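Where Does the Shine on a Floor Come From?

Have you ever walked into a big store or a museum, looked down, and seen the ceiling lights glowing back up at you from the floor? Maybe you have even tried to step on one of those bright patches, only to have it slide away just as your foot got there. (I still do this. I am a grown-up and I do it at the supermarket.)

Well, pull up a cushion, because the story of that shine is a good one, and it has rocks and sand and a very noisy machine in it.

What is the floor made of?

A lot of big, smooth, gray floors are made of concrete. Concrete starts out as a sloppy mix of four things: cement, water, sand and small stones. The cement is a fine gray powder, and when it meets water something wonderful begins. The two join up and grow teeny tiny crystals, far too small to see, and those crystals lock their arms around the sand and the stones and hold on tight. Lots of people say that concrete "dries," but what it really does is harden, and it can even harden under water! That's how builders can make the feet of a bridge at the bottom of a river.

People have been making something like it for more than 2,000 years. The ancient Romans mixed theirs with ash from volcanoes, and some of their harbor walls are still standing in the sea today, with little crabs living in the cracks.

So why isn't the sidewalk shiny?

Good question! The sidewalk outside your home is probably concrete too, and you can't see your face in it one bit.

Think about throwing a rubber ball at a smooth wall. It bounces off neatly and you can guess where it will go. Now think about throwing that same ball at a big pile of rocks. It could shoot off anywhere, up, sideways, right back at your nose. Light behaves a lot like that ball. A sidewalk is covered in little bumps and dips, so the light that lands on it goes bouncing off every which way, and all you see is plain old gray. On a very smooth floor most of the bumps are gone, and much more of the light bounces off neatly together, and some of it lands right in your eyes. You see the lamp, or the window, upside down beneath your feet.

Rubbing, rubbing and more rubbing

To get rid of the bumps, you have to rub them away. I went to visit Ubaldo Ferraro, who has been polishing floors for longer than I've been writing about things, and he let me try out his big machine in an empty shop in Branlow. It looks like a giant's floor sweeper, it weighs 240 pounds, and it hums so loudly that we both wore earmuffs. Underneath are spinning pads with tiny bits of diamond in them. Real diamond! They aren't the sparkly kind from a ring, just little gritty specks, but diamond is so hard that it can scratch almost anything.

The first pads are rough, and they leave scratches. The next pads are finer, and they rub out those scratches but leave smaller ones. Then come finer pads still. Ubaldo used 6 different sets that day, and by the last one the scratches were so small that I couldn't find any, even with my nose nearly on the floor.

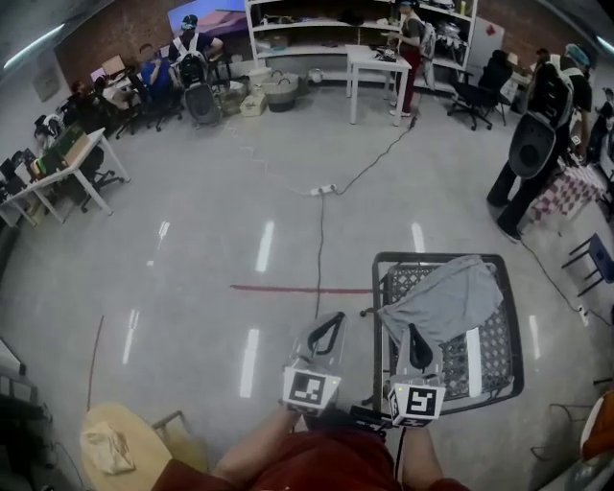 You may be wondering if a floor like that is slippery. When it is clean and dry it usually has plenty of grip, but water is another matter, so if you see a puddle on a shiny floor, walk around it and tell a grown-up. Socks are trouble too, as my elbow can tell you.

Try it yourself

You can do some polishing at home with a small piece of scrap wood and three kinds of sandpaper: rough, medium and fine. Ask a grown-up to help you pick them out. Rub with the rough one first, always in the same direction as the lines in the wood, and count up to 110 rubs if your arm will let you. Wipe off the dust with a damp cloth and let the wood dry. Then do the same with the medium paper, and then the fine. Shine a flashlight across the wood from the side after each turn and see how the shadows of the bumps get smaller.

Wood won't turn into a mirror, I'm afraid, but close your eyes and run a finger over it, and then feel the back, where you didn't rub at all.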